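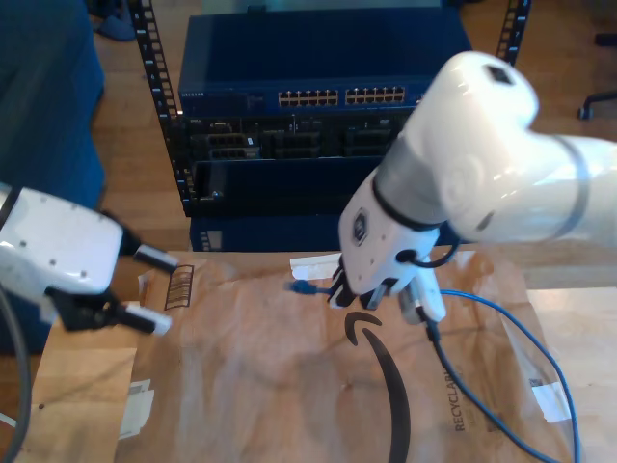
Unit 2: Patch cables, plugs and the switch

Hello again, and welcome back to the Markby evening course! Last time I talked far too long about addresses and we never got near a cable, so tonight is mostly cables. Bring the lab sheet from Unit 1 if you still have it (if you don't, share with a neighbor, I've run out of copies).

I'll start with the plug, because everyone has used one and hardly anyone has looked at one. An Ethernet plug, the RJ45 kind, has 8 contacts in a row and a little springy tab on one side. The tab is what clicks. Hold the plug up to the light before you use it and check that the contacts are straight and the tab is still there. A plug with no tab will go in perfectly well and then slide out again when somebody brushes past the rack, and I have lost a whole evening to that, more than once.

When you put the plug in, hold it by the plug body and line it up square with the port. Push until you feel the click, then give it a gentle tug. To get it out again, press the tab all the way down first. Please don't pull on the cable itself! The wires inside are thin, and a cable can look fine on the outside and be broken right behind the plug.

Color comes up every term. Blue cable is just blue cable. The jacket color doesn't tell you the speed or the category, so look for the printing along the jacket. At Westerberg, where I used to work, we kept blue for desks and gray for printers, but that was our own habit and the next building did it the other way around.

Now, the ports on the switch. Numbers are usually printed beside them and they are tiny, so take your glasses. Write the port number down before you unplug anything, then the cable label, then where the other end goes.

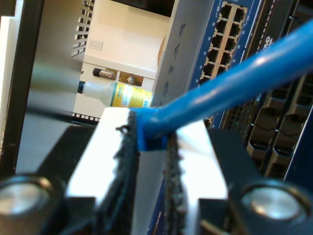 Ylva Lindholm asked whether it matters which port you pick, as long as the little light comes on. On a plain unmanaged switch, mostly no. On a managed one, very much yes, as ports can be put into separate groups, and you can get a nice green light and still not reach anything you wanted to reach. So put it back where it came from, and ask before you move it.

Bench habits, quickly. Lay the cable out in a loose loop with no kinks. Keep spare plugs in one dish. Mailers and paper scraps can go in the recycling when you've finished, and labels go on both ends of the cable, please, both ends.
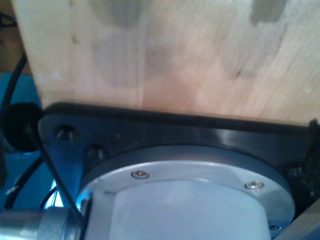
Light-colored wood, close up.

For next time: read pages 8 to 14 of the reader and draw your own rack at home or at work, even if it's one box on a shelf. We start the cable tester in February.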